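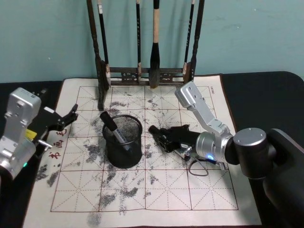
4. Laying out the writing table

The Zurka practice mat can be used on any flat table. Complete section 3 (assembling the rack) before you start.

1. Wipe the tabletop and let it dry. Unroll the mat with the printed grid facing up. If the corners lift, roll the mat the other way for 30 minutes and try again.

2. Turn the mat so that the column of red characters runs down the left margin.

3. Stand the brush rack at the back of the mat, near the wall. Both feet must be level. A foot may rest on the mat, provided the rack does not rock.

4. Put markers and pens in the wire-mesh holder. Do not hang them on the rack. Move the holder off the grid before writing.

Note – Grey and black marks build up on the grid with use. They do not affect the next sheet of work and are not covered by the guarantee.

5. Hang each brush by its cord loop from one of the small hooks under the top bar, tip downwards. Lift the loop over the hook from the front; do not pull on the cap.

6. Put the thickest brush towards the middle of the bar and the slim ones either side. Leave a hook free between brushes if the bristles touch.

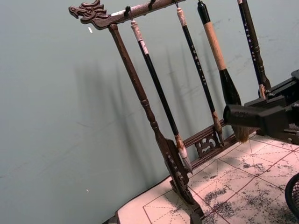
7. Check that each tip hangs clear of the crossbar and the mat. A tip left resting on wood will dry bent.

Caution: do not lift the rack by the dragon head or by the carved panel. Hold both posts below the top bar.

Caution: rinse brushes in cold water only. Hot water softens the glue in the ferrule.

Spare cord loops are sold in packs under part number 680 (Guritz rack) and 1,278 (Teuber rack).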